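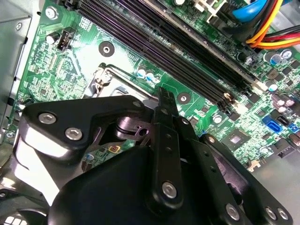

Four memory slots on a green motherboard, inside a gray metal case

How to Set Up a Water Station for Wildlife in a Hot, Dry Summer

If you live anywhere near brush or woodland, your yard can be a real lifeline when the creeks dry up. I've kept stations going behind our place at Kirside through several rough summers now, and I still get a thrill every time something new comes in to drink!

You'll need:
A wide, shallow dish, glazed clay or heavy plastic
A few flat stones and one sturdy stick
A stiff brush that you use for nothing else
A shady spot

Step 1: Pick the spot
Look for shade that lasts through the afternoon. Put the dish close to a shrub so small birds have somewhere to dart to, but leave open ground on at least one side so a cat can't creep right up to it. I keep mine 5 feet from the nearest bush and that has worked beautifully. Skip metal dishes if you can — they get hot enough to hurt a paw.

Step 2: Set the dish
Scrape the ground level and press the dish in until it doesn't rock. Put the stones in so that some stand above the water, then lean the stick from the bottom up over the rim. Lizards, bees and baby birds fall in more often than you'd think, and that stick is their ladder out. Please don't skip it.

Step 3: Fill it
Plain tap water is fine. No sugar, no salt, no electrolyte powder. Two inches is deep enough for nearly everybody. If you have larger animals passing through, set out a second, heavier tub with a brick in it.

Step 4: Hang one up high
Tree dwellers don't like coming to the ground when they're stressed. My neighbor Prasetyo Kusuma got me started on this one, and I love it. Wire a small plastic bowl into the fork of a tree, at least head height, and wedge a twig in it. His first one had a visitor within 36 hours. Mine took three weeks, so be patient!

Step 5: Keep it clean
Dump and refill every morning, and on days over 90 degrees check again before supper. Scrub with the brush and hot water twice a week. Sick birds share dishes with healthy ones, so if you find a bird that's fluffed up and sluggish near the water, take the dish in, scrub it well and leave it dry for a couple of weeks.

What about food?
Leave it out. Bread and birdseed draw rats, and animals that crowd together pass things around. Planting native shrubs once the rain is back does far more good.

If you find a hurt animal
Don't pour water into its mouth. Put it in a ventilated box lined with a towel, keep the box somewhere dark and quiet, and call a licensed wildlife rehabilitator. Leave bats, snakes and anything with big claws for them to pick up. Write the number on the box lid now, while you're thinking of it.

I keep my stations out until the end of September, or later if the creek is still down. The tree bowls stay up all year — the squirrels would never forgive me!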